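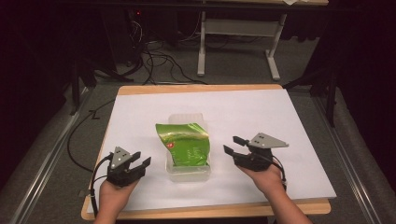

Film Festivals and How They Are Built
Handout 4: Reading a Program

By now you have all picked up a festival brochure and read it the way everyone does, by circling the titles you have heard of. For the next two weeks, try reading it as a schedule someone had to fight over.

1. Slots

A slot is a screen plus a start time. The Clunville Festival, our running case, has 39 of them over its August weekend, and a pile of submissions that came to 1,341 in the year we are studying. Do the division at home if you want to feel bad for filmmakers.

Slots are not equal. Opening night sells out whatever you put in it, so programmers tend to put in something that will not scare the mayor. The late show is where the programmers' own taste lives. Sunday at 10 a.m. is for documentaries about rivers.

2. Premiere status

World, international, national, regional. A "regional premiere" can mean the film has played everywhere except within driving distance of you. Look closely at how the brochure draws its region. Clunville's has changed shape more than once, always to include Clunville and exclude Jindeck, which runs its own festival two weeks earlier and gets the better prints.

3. Shorts blocks

Shorts are grouped under a title loose enough to hold anything: "Crossings," "Small Hours," "Home Truths." The usual order is
– something quick and funny
– the two that won prizes elsewhere
– the long one
– something quick and funny again, as an apology
Anything over 14 minutes has to be very good or very well connected.

4. Blurbs

Learn the dialect. "Uncompromising" means slow. "Playful" means the ending makes no sense. "A singular vision" means the programmer liked it and the rest of the panel did not. When a blurb spends three lines on the director's earlier film, go and see the earlier film.

Screening this week

Bashir, then the first half of Civo. Both are on reserve at the library desk, two-hour loan. Please bring them back rewound in spirit, meaning in the right cases.

Assignment

Pick one day from the Clunville program and move three films to different slots. In two pages, say who gains from each move (audience, filmmaker, box office) and who will be calling you about it. Plot summary does not count toward the two pages – I have seen the films. Due in class July 15, 2020, stapled.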